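Este site usa cookies para melhorar a sua experiência. Ao continuar a navegar, aceita a nossa política de privacidade. Aceitar | Saber mais

Clube de leitura de Trovville muda de sala e abre inscrições

Terça-feira, 23 de abril de 2019

O clube de leitura de Trovville vai deixar o salão da Rua Tolentino, onde se reunia há 14 anos. A partir do próximo encontro, tudo passa para o primeiro andar do Centro Kelance, entrada pela porta lateral. Mesma hora, 18h30. Mesmo chá.

A mudança já se esperava. No último jantar de primavera apareceram 40 pessoas e as cadeiras não chegaram, houve quem jantasse no corredor. "Foi bonito mas foi um aperto", disse Jennylyn Baluyot, que coordena o grupo. A sala nova tem mesas compridas, boa luz à tarde e elevador, coisa que várias sócias pediam há anos.

O jantar rendeu 702 euros entre bilhetes e rifas. O dinheiro vai para livros infantis na biblioteca de Skornham, que reabriu a secção dos mais novos no inverno e ainda tem prateleiras por encher. A entrega faz-se em duas vezes, a segunda só depois do verão.

Na mesma noite leram-se poemas, alguns de gente da casa. Bienvenido Layug levou um texto sobre a travessia de barco para Skornham e teve de o repetir a pedido da mesa do fundo. Fica para a antologia do grupo, prometida para julho se a gráfica cumprir.
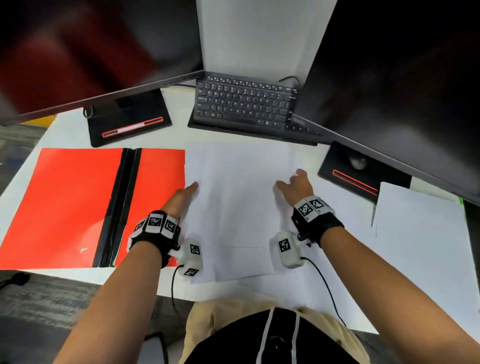
Inscrições e quotas

Estão abertas até ao fim do mês. Podem ser feitas ao balcão do Centro Kelance, de manhã, ou no própio encontro. A quota mantém-se igual à do ano passado, estudantes não pagam. Quem já é sócio só tem de confirmar a morada.

O livro do próximo encontro é escolhido por votação entre três títulos, lista afixada à entrada. Convém ler pelo menos metade, avisa Baluyot. Quem quiser ajudar com o transporte das estantes do salão antigo fale com Layug, precisa-se de uma carrinha para sábado de manhã e de alguem com costas boas.

Almoço de verão em julho, no jardim do centro. Data por marcar, cada um leva um prato.

Subscreva a nossa newsletter e receba as notícias locais no seu e-mail. Pode cancelar a qualquer momento.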